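Widonus two-arm cell - checklist before data recording, with comments
Ostitmont laboratory, room 506
Date of check: September 11, 2020
Method under test: Nornia (learning of plate handling from demonstrations)

1. Emergency stop reachable from the operator chair
OK. Pressed and released 2 times, both arms stopped each time.

2. Base plates and bolts of both arms
OK. No play when pushed by hand.

3. Finger bolts on both grippers
OK after work. One bolt on the left gripper was not tight. Please check it again after every 20 episodes, the plates give much side force to the fingers.

4. Cables along the arms
OK with remark. The loop near the wrist must stay free during the full turn of the last joint. I moved the arm slowly by hand to be sure.

5. Speed and force limits
OK. Limits are loaded from the Rusu settings file. Do not change them from the recording program.

6. Table surface
Clean, no water, no crumbs. A small dark mark is on the table cover - it is not a hole, we may leave it.

7. Wrist camera view
OK. Both fingertips must be inside the view when the gripper is open. If they are not, the policy sees something different from what it saw in training and the result can not be compared.

8. Plates
OK. No cracks at the rims. We use only plastic plates until October.

9. Grasp at the rim, plate standing on its edge
OK with remark, see comment.

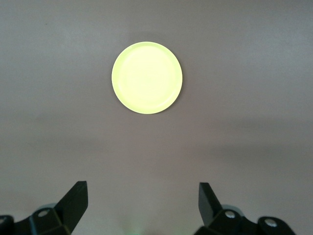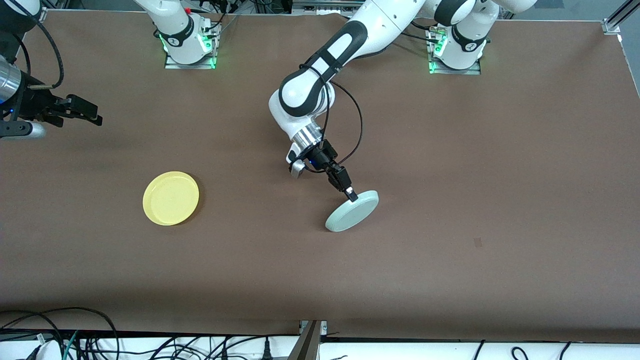 Comment to point 9: the Nornia policy was run over 4 episodes without a drop. However, the fingers close faster than in the demonstrations, and I do not yet understand why. For this reason I ask everybody to keep the hands outside of the table edge until the arm is back in its start position, also when the plate looks stable.

10. Second arm parked and locked during one-arm tasks
Not OK. The lock was missing in the start script. I added it, but it needs one more test before Monday.

Result: cell released for recording with one arm. Two-arm recording is not released until point 10 is closed.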